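Saturday at the Plundico sorting hall

The open day began at ten, and by ten past I had already been handed a paper cup of coffee, a hairnet I didn't need and a leaflet about cardboard. Plundico takes in secondhand toys from 66 drop-off points, checks them, cleans them and sends them on to day cares and thrift stores. I went because my sister has a garage full of the stuff and wanted to know if anybody would take it. Also it was 15th January, and there's not a lot on.

Our guide was Sigrun Lindholm, who walks fast and backward. She took 30 of us past the loading dock (cold), the scale (popular with the children, less so with their parents) and the washing room, where a machine the size of a bus shelter hummed through plush toys. A load takes 183 minutes. We were invited to watch, and a surprising number of us did, for longer than seemed decent.

The week after Christmas is the busy one. In December people give toys away to make room, and then in January they give away whatever they made room for. Sigrun put this more politely.

I asked about puzzles. Puzzles are a sore point. Someone has to put each one together to see if it's complete, and that someone is usually Alvar Sjögren, who has a table by the window and the look of a man with 2,000 pieces of Alpine sky ahead of him. He didn't stop to chat.

The gray bins

The sorting area was the part I liked best, mostly for the company things keep there. A light blue plush dolphin lay on its own patch of scuffed gray plastic, next to a white toy with a flower-shaped dial in every color a toddler could ask for. Under that was a curved string of chunky beads. I have stayed in hotels with less going on. The bin behind had nothing in it at all, and I felt a little sorry for it. 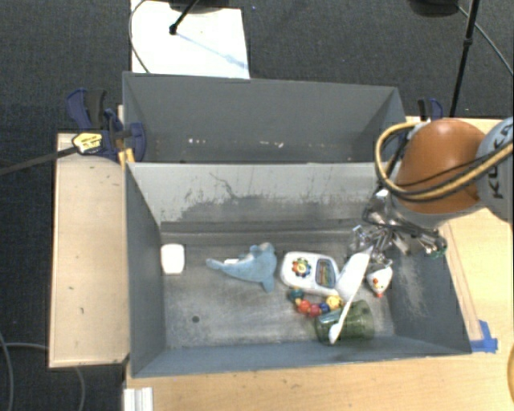
The shop, and getting there

The tour ends in the shop, as tours do. Prices are low and the shelves are arranged by age, so you can follow a whole childhood from rattles to board games in four steps. I bought a wooden duck on wheels that I had no use for. The coffee is free, the cinnamon buns are not, and the buns are worth it.

Take the bus to Evik and walk past the tire place. Parking is bad. My sister's garage, I'm told, will need two trips.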